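[robot-tinkerers] Re: Kemeys open day, worth the drive?

Hi all,

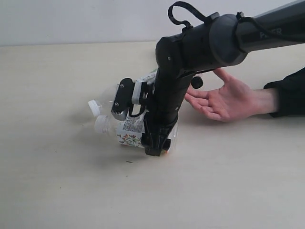

Arm with the two clear bottles in its gripper, open hand alongside.

Well, I went, and I'm glad I did, even if I got home with a sore back and a head full of cable management ideas. Long one, sorry. Put the kettle on.

Indrek Ots wrote:
> Is anyone going to the Broduvier open day out at Kemeys in May? I'm
> three hours off and the flyer is all "future of automation" and no
> detail. Last time I drove that far for a robot demo it was one arm
> behind glass waving at school kids. Would like to know:
>
> - can you get close to anything
> - do the people on the stands know the gear, or is it all sales
> - did they show any handling of soft or slippery stuff (you know
> why I'm asking, my tomato punnets are a disgrace)
> - parking, with a trailer

Close: yes, very! The big palletising cell was fenced off, fair enough, but the small benchtop arms were in the side building and you could stand right at the table with them. I got there a bit after ten and had that room nearly to myself until the sausage sizzle crowd wandered over.

People: mixed. The front desk could tell you where the toilets were and that was it. But the benchtop side was run by a bloke called Bonifacio Alcaraz who had clearly had his hands inside every one of those arms, and he let me ask dumb questions for the better part of an hour. He didn't mind saying what didn't work, either. If you do go to the next one, find him first.

Slippery stuff: this is the bit you want, Indrek. The job was clear plastic bottles lying on their sides on a bare pale table, white screw caps, the sort of thing you'd pull out of a recycling tub. The pair in my photo were one above the other with the caps pointing the same way, and the gripper had its fingers clamped around both of them. The top finger has a dark pad on it with little ridges along the edge, and I've been staring at that pad ever since. I've been mucking about with foam and bits of bike tube for months and I reckon a ridged pad is worth a go before I buy anything.

Bonifacio said clear bottles are a pain for the vision side, as the camera loves a label and can't make much of the rest. He told me they'd logged 894 grasps on bottles over the autumn and that two at once was the one they'd had to redo the most. His other big number was 57, which was how many finger shapes they'd printed before settling, and there's a shoebox of the rejects under the bench that he let me rummage through. I asked if I could take one home. I could not.

He also talked a fair bit about handing things over to a person. Letting go at the right moment is harder than grabbing, he reckons, and he's fussy about where your hand goes. Palm up, come in beside the gripper, don't chase it. I've been doing it all wrong with mine, I tend to snatch.

Software was Dunix, the older release, and they're moving it across to Clilmont later in the year. I asked if the old config files would carry over and got a bit of a grimace. So if you're on Dunix at home, back everything up and maybe hang off for now. He did say he'd send me the pad drawings, and I'll forward them if they turn up.

Parking: gravel paddock, heaps of room, a trailer is no drama. It's 400 metres up to the main shed and there's no footpath, so wear proper shoes. Entry was free, the talks were $31 if you wanted the printed notes, and I didn't bother. I sat in on one anyway (conveyor timing) and left halfway for a coffee.

Would I do three hours each way for it? For the main shed, no. For the side building, I think you would, with the punnets the way they are. Bring one along next time! Bonifacio was keen on odd shapes and told me to tell people so.

Two things I forgot to ask, if anybody else was there in the arvo: what are the pads made of, and do they swap the fingers by hand or is there a changer? I'd meant to go back after lunch and ended up stuck talking to a man about forklifts.

Cheers,
Mick

P.S. Whoever borrowed my crimper at the last meet-up, I need it back. Blue handles.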